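The Long Grey Middle of the Year

There is a particular sort of afternoon in Lostberg, usually in February, when the light gives up at two and the whole town seems to agree that it might as well put the kettle on. I have lived here for fifteen winters now and I used to dread those afternoons. I painted my first kitchen a fierce sunflower yellow to fight them off, and spent the next few years feeling as though I were boiling my eggs inside a lampshade.

It took a visit to Jiren, the little paint shop behind the station, to set me right. I had gone in for more yellow (a brighter one, heaven help me) and came out with two sample pots of grey and a long talking-to about north-facing rooms. A weak, bluish light makes strong yellow look sour, I was told, and it is far kinder to go along with the weather than to argue with it. So I went home and brushed two large squares on the chimney breast, and looked at them at breakfast, at teatime and again by lamplight, for the better part of a fortnight.
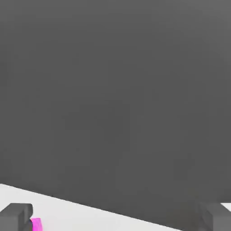
Dark walls have had a bad name for as long as I can remember, and I do understand why. My grandmother's hall was the brown of old gravy, and we children ran through it with our coats still on. But a dark colour in a flat finish, with very little shine to it, can be wonderfully restful, and it is at its best with something pale set low against it. Charcoal above and a band of near-white along the bottom is a pairing I could look at all day. The eye goes to the bright part first and then wanders off quite happily into the dark, much as it does on a beach before rain.

The guest house at Millon, where we stay most Decembers, has understood this for years. Its dining room is almost black, and every table wears a white cloth, and people drop their voices as they come in. Breakfast there goes on until eleven.

I should say a word about floors, as I got mine wrong. Sembiring, who make the rug in our sitting room, sent me a swatch in oatmeal and another in a sort of wet slate, and I chose the slate because I was by then quite drunk on grey. It was a mistake. The room went gloomy overnight, and the cat vanished into it and was trodden on twice. We swapped it for the oatmeal in spring, and the slate one lives on the landing, where it hides the mud beautifully.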